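White plate and black metal bucket - keep, or swap for something smaller?

Posted by Agnes Brekke
March 24, 2022

Trying to sort out the small stuff on my work table and going in circles. Right now it's one big round white plate to put the little red cubes on, and a black metal bucket to keep them in. Plate and bucket sit right next to each other. Works ok but the plate eats up the table and I keep reading that a tray is better.

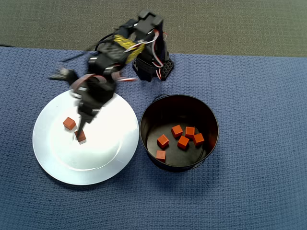
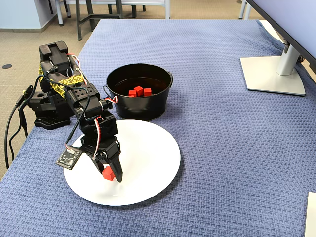
First pic: cubes on the white plate, black bucket next to it.

Things I'd like to know before I spend money:
- plate or tray with a lip? I was looking at the Lidside one, 15 inches long
- is a metal bucket too deep for stuff this small
- anything to put in the bottom so they dont rattle. The noise gets old
Table is not big. Thanks in advance

Semico_181
Keep the plate. Seriously. White is the best thing you can have under small red parts, you see them right away. I had a dark tray for years and lost stuff on it constantly. Only thing I'd say is put something grippy under the plate if it slides on you. Shelf liner from the kitchen drawer is fine, cut it a bit smaller than the plate so it doesnt stick out.

For the noise - felt. Trace the bottom of the bucket on paper first, cut the felt a hair too big, push it down. No glue. You want to be able to pull it out and shake the dust off. Craft foam works too but it curls up at the sides after a while, mine did by January.

Bucket depth, depends how many cubes. If it's a handful you're reaching way down every time for nothing. I'd go with a low dish, like a cereal bowl.

jacquet
had the Lidside tray, returned it. lip is too high, you bang your knuckles. get a bowl

Astetti Attic
Going to disagree on the bowl. Light bowls tip when you catch the rim with your sleeve and then you're on the floor hunting cubes. A metal bucket mostly stays where you put it. If it's too deep, raise the bottom - a round of thick cardboard on top of a couple jar lids, then the felt over that. Took me five minutes.

Also check for gloss on the plate. Mine was shiny and the lamp made a bright spot right where I needed to look. Moved the lamp to the other side, done. A smaller matte plate would save you some table too, thrift stores have piles of them.

Agnes Brekke
Ok going with felt and the fake bottom, leaving the plate alone for now. Does it matter if the felt is the stick-on kind? Thats all I have in the house

Semico_181
Stick-on is fine, just leave the backing on adn don't peel it.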